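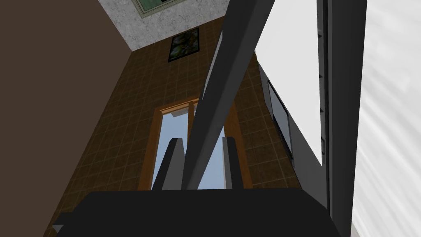

共同工房Clellthorpeの自作双腕ロボット「Futow」、シミュレーション版の公開を開始します。実機の組み立てと並行して進めてきたもの。部屋のモデル、腕のモデル、手先視点の表示まで一式です。手先視点では、開いた2本の指の間から木枠の戸口が見える一方、濃い灰色の長い棒が視界を斜めに横切り、戸口の右側にかぶります。この棒の表示をどう扱うかは次の版で決めます。現状のまま先に出すことにしました。急ぎのため説明は短め、ご容赦ください。

ホーム 工房について 製作記録 お知らせ 見学 お問い合わせ

18/5/28 Clellthorpe 報道関係各位

■経緯
Futowは、Soudabeh AkbariとLertchai Yensukが工房の共用机で始めた製作です。最初は片腕だけの予定。4月に2本目の腕の部品がそろい、設計を双腕に変更しました。机の上で動かすには場所が足りず、ほかの利用者の作業時間ともぶつかるため、動作の下見は画面の中でやることに。部屋のモデルはKulap Nakpanが自宅のパソコンで作成。壁や床の質感は既製の素材を流用、家具の配置だけ手作業でしす。
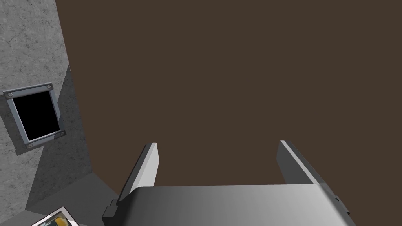

腕の制御プログラムは自作の「Stuvus」。実機とシミュレーションで同じ命令を使います。設定ファイルを1つ差し替えるだけ、のはずでしたが、手首の回転方向が実機と逆になる不具合があり、これは修正済み。関節の可動範囲はまだ仮の値です。実測値が入り次第、更新します。公開時点でのプログラムは全2,364行、コメント込み。読みにくい箇所が残っています。ご指摘歓迎。

■課題の内容 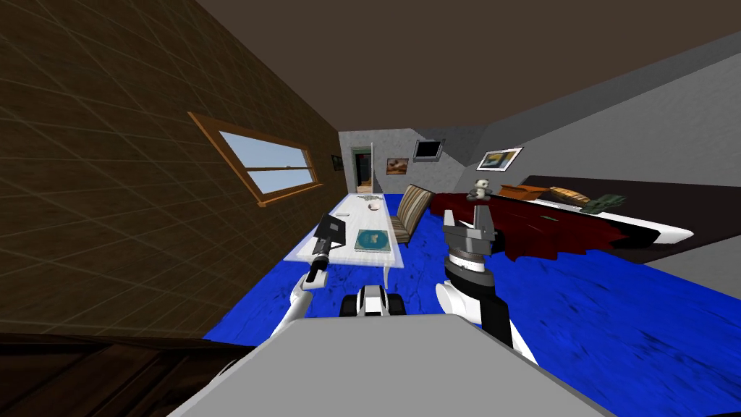 今回の公開版で想定しているのは、居間兼寝室での片付け作業です。工房の利用者に聞いたところ、床よりも家具の上の物を何とかしてほしいという声が多かったため。白くて長いテーブルと、濃い赤の布をかけたベッド、この二つが作業の場所になります。ベッドの手前側にはパンダのぬいぐるみ。右手の平行グリッパーを開いて近づける動作は、まずこのあたりで試しています。柔らかい物をつかんだときの変形は計算していません。形の決まった物体として扱います。左手は黒い細長いグリッパーで、右とは別の設計。左右をそろえる案もありましたが、部品代の都合で見送り。

製作担当Chaiwat Sriwongのコメント:
「実機だと指先をぶつけるたびに刷り直しになる。画面の中なら何回でもぶつけられるので、気が楽です。ただ、うまくいった動きがそのまま実機で通るとは思っていません。そこはこれから」
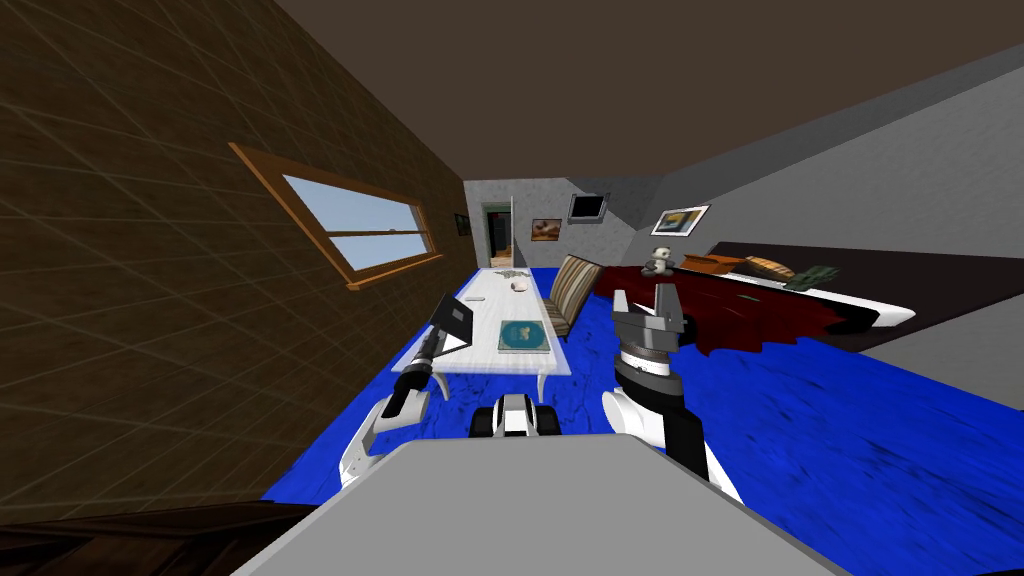

操作は現在、キーボードのみ対応。左右の腕の切り替えに少し慣れが必要です。ゲームパッド対応はSakda Kaewklaが作業中、時期は未定。記録の再生機能あり、早送りは不可。部屋の差し替えもできますが、手順書がまだ書きかけなので、試す方は先にご連絡を。

■実機の進み具合
胴体と右腕の組み付け完了。左腕は配線待ち。電源まわりは見直し中で、通電しての公開はまだおこなないません。ここまでの製作期間は約18か月、主な作業者は6名。全員が本業の合間の参加です。

■見学・取材
工房の開いている時間内で対応します。撮影希望の方は事前に申し出てください。実機の腕には触れないようお願いします。シミュレーションの操作体験は可、予約不要。

■名称について
外装部品の箱に書いてある「Obradović」は製作中の呼び名で、正式名称はFutowです。記事等ではFutowの表記でお願いします。

問い合わせ:Clellthorpe 広報担当 Kulap Nakpan(工房受付まで)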